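Print this page
E-mail this story
Search stories: enter a word or title Go

The Rustgate Bus

My mother kept the house in Rustgate for two years after my father left it. When she finally sold, she gave me the job of clearing the back bedroom, where everything from the first eight years of my life had been put in boxes and taped shut.

I took the bus from Mivedcombe in the morning. It was May and the heater was still on. The driver had his window open to make up for it. A woman across the aisle was eating a boiled egg out of a napkin, and the smell stayed with us as far as the Borkden turnoff, where she got out and walked up a lane with no houses on it.

The key was under the brick. My mother had said she would be there by noon, and she had said it in a way that meant she would not. I put the kettle on and found there were no cups, so I drank the tea from a measuring jug.

The boxes were labeled in her handwriting. WINTER. SCHOOL. MISC. MISC 2. I started with SCHOOL. It had drawings in it, and a recorder, and a report that said I was a quiet boy who did not finish things. I read that one twice and put it in the pile to keep.

At the bottom of MISC was a cotton bag with my blocks in it. I had forgotten them completely. I tipped them out on the carpet and sat down among them, a man of forty-one in his work trousers. My father had built walls with me out of those blocks. He would never let me knock one down until he had gone out of the room. He said he didn't want to see it. I used to wait, listening for his feet on the stairs.

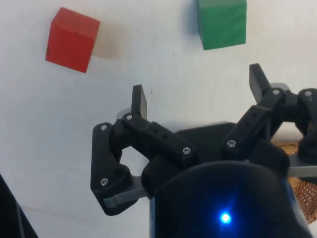 Two blocks, one red and one green.

The phone rang in the hall. I had not known it was still connected.

"Are you nearly done?" my mother said.

"I've only just started."

"The man is coming at four for the wardrobe. There's 483 in an envelope for the gas. It's in the bread bin."

"Are you coming?"

She said the traffic was bad out of Borkden. I could hear her radio, the one she kept on the kitchen windowsill of the new apartment. There was a program on about bees.

"I found the blocks," I said.

She was quiet. Then she said, "He bought those at Pawłowska's, before it closed. We couldn't afford them. I didn't speak to him for a week."

"Do you want them?"

"What would I do with them?"

I went back up. I built a wall against the skirting board, four high, with a gap for a door. It took longer than I expected. When it was finished I went out on the landing and pulled the door behind me and stood there. Down in the street somebody was trying to start a car.

The man came for the wardrobe at ten past four. He asked me if the bricks on the floor were going too, and I told him to step around them.

Print this page
E-mail this story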